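Re: Sorting small control parts before they go in the drawers

On Saturday Ewurabena Agbeko wrote:

> Do you still tip everything into one tray first, or straight on to the
> shelves? I have a box of mixed Bilten and Marciniak bits to get through
> and one mesh letter rack to do it with.

One tray first, then the rack. Blue tray, white table, mesh organiser to the right of it.

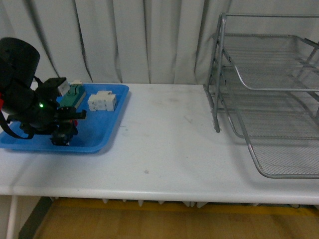
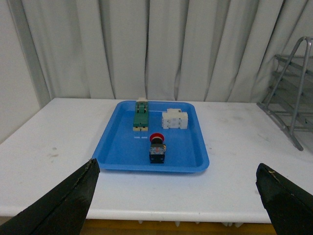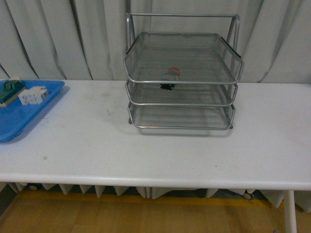
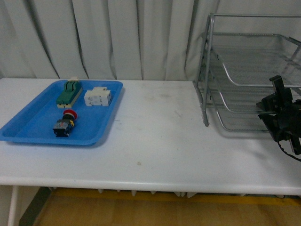 The rack levels are allocated by function. Stop buttons and other operator controls go on the middle level, relays and contactors on the bottom, DIN-rail modules on top. Anything with a chipped housing or a missing terminal screw goes back in the box and does not get a level.

Check the part number against the list before moving a part out of the tray. The Fodby list has 557 lines and the Buvico one 161, and they overlap in the contact blocks, so use the Fodby number where both exist. Marciniak suffixes can be ignored for storage, but write them on the bag.

Two points on the rack itself. Loose terminal screws will sit in the mesh and are tedious to get out, so bag them. Long parts should lie parallel to the front rail, otherwise they foul the level above.

I have not settled where the Bilten timers belong. If you have a view, send it before May, as the drawer labels get reprinted then.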